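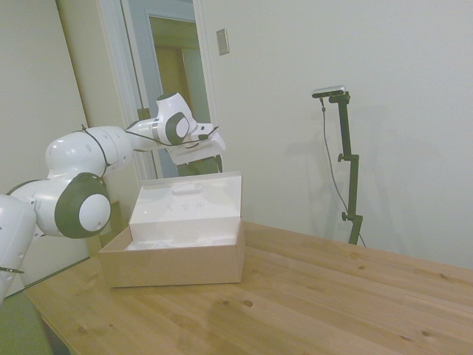 Started on the product boxes this week. I keep the box for anything I might sell, move or send in for repair, and after four years in one apartment that means a closet I can't walk into. The rule I'm going by now is that a box stays if it has a fitted tray inside. Plain brown outside with a white molded tray along the bottom, like the one on the table, is the kind I keep. A box that only had crumpled paper in it goes out flat with the recycling.

The tray is the part you can't replace. You can buy a brown carton in nearly any size for a couple of dollars. You can't buy the piece shaped to hold one particular thing by its corners.

I learned this in November with a Nikosano desk lamp. Sold it for $96 and packed it in an ordinary carton with towels and newspaper. The arm got bent on the way. I gave the buyer all the money back and paid the return postage too.

The lamp's own box had been in the recycling since spring. It took up less room than a pair of boots.

Second rule is a size limit. If the box won't fit on the closet shelf, the thing inside had better be worth $139 or more to me used. I picked that number because it's what I got for my old Quan printer, and that box was a pain to store but I'd do it again.

So the vacuum box is gone. The toaster oven box is gone. The monitor box stays, behind the coats.

Someone asked if I store the trays separately and flatten the cartons. I tried it. The trays slid around, one cracked, and when I wanted them I couldn't tell which carton went with which tray. Now everything stays together.

What does work is nesting. Small boxes go inside big ones as long as nothing is pressing on a tray. If I have to push, it doesn't go in.

Before a box goes on the shelf I open it up all the way and look in the tray. Every hollow. I've found a spare fuse, a hex key, and a warranty card I had been hunting for since the summer.

Lift the tray as well if it comes out. Cords like to live under there. My Tumow speaker had a second power cord under the tray, still in its twist tie, and I had already bought another one for $25.

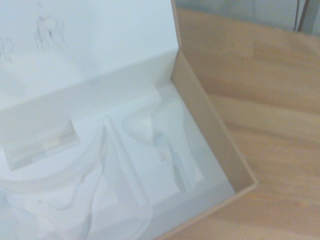 Then I look at the lid. Some companies put the packing order on the inside of it as line drawings, and some put it on a slip of paper that disappears by the second day. If it's on a slip, I tape the slip to the inside of the lid with painter's tape.

If there are no drawings at all, I take a phone photo when I first unpack the thing, before I pull anything out. One from straight above is enough. I started doing this last year and it has saved me a lot of turning things over and guessing.

Labels. Masking tape on the short end, black marker, name of the thing and the year I bought it. I don't write on the box itself. Buyers seem to like a clean box, and a plain brown one with no marks on it can be used again as is.

Put the tape on the end that faces out. I did six of them on the wrong end and had to redo them.

Silvana Teixeira asked what I do about damp. I'm on the third floor, so not much. If you're in a basement, get them up off the concrete. Cardboard takes up water from the bottom and the first thing you notice is the smell.

Nga Lã replied that she gives each box one year and then it goes, no matter what it is. I can see that working if you don't sell much. I sell a few things every winter, so a year is too short for me. I might go to three.

Repairs are the other reason. When my Pudley scale went back under warranty, they wanted it sent in the original packaging. They would have mailed me an empty box, but it was a two-week wait and I'd have had to pay for it.

To be fair, most things never go back. I've had one warranty return in four years. If it were only for repairs I'd keep two or three boxes and be done.

The pile for recycling is by the front door. Tape off, staples out, cut down one corner and folded flat. Pickup is Friday. Foam blocks don't go in our bin here, so those are in a separate bag until I can drive them to the drop-off place.

Still have the top shelf to do. There's a big box up there with no label and I'm fairly sure it's the fan. I need the step stool back from my sister before I can get to it, so that's for the weekend.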